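In praise of the boring hand exercise

I'll say it plainly: I love hand therapy, and I think everyone who has ever jammed a thumb, strained a wrist or come out of a splint should get a proper go at it. My own turn came last July, when I tore a ligament at the base of my thumb on a perfectly ordinary flight of stairs. The clinic in Plerley gave me a sheet of seven exercises, a lump of putty and a follow-up booking. I thought the putty was a joke. I was so wrong!

We treat rest as the whole of recovery. Rest matters, and early on you should do exactly as your therapist tells you, but the weeks afterwards are where things get interesting. Joints stiffen, and small muscles you've never had reason to think about go quiet. Waking them up again is slow, fiddly and (I mean this) one of the most satisfying things I've done in years.

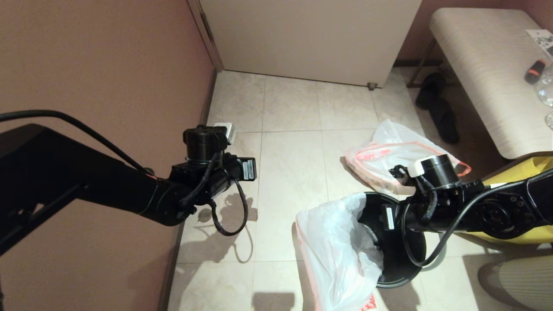
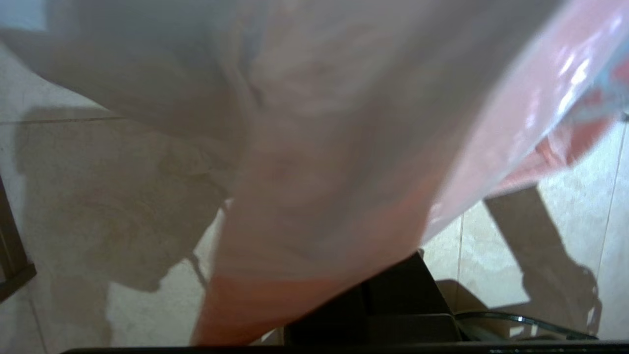 My favourite part of the whole program was the household work, the bits you do with whatever is lying about the place. Towels to wring, pegs to squeeze, coins to pick up off the bench. Best of all was a soft, crumpled plastic bag like the pinkish one in the second photo, because thin film slides and bunches and your fingertips have to keep adjusting to it. I'd gather it into my palm a little at a time, let it go and start over. Around 40 goes in the morning was plenty for me, and by the end my thumb was humming.

Gadgets have their place too. A friend swears by her Mustano grip trainer, and I've tried the Jomik finger bands, which are good fun and come in colours you can see from the neighbour's yard. Then there is the Zürcher home unit at $2,790, with a screen and a scoring system. I'm sure it's lovely. My putty cost less than lunch -- and it came to the beach with me.

What I'd really like is for more of us to be sent to a hand therapist early, before we've learned to do everything with the other side. My whole course of appointments came to $695, and I'd pay it again tomorrow. I can open jars. I can do up the tiny button on my good shirt, and last week I peeled a mandarin in one piece and showed it to the entire office.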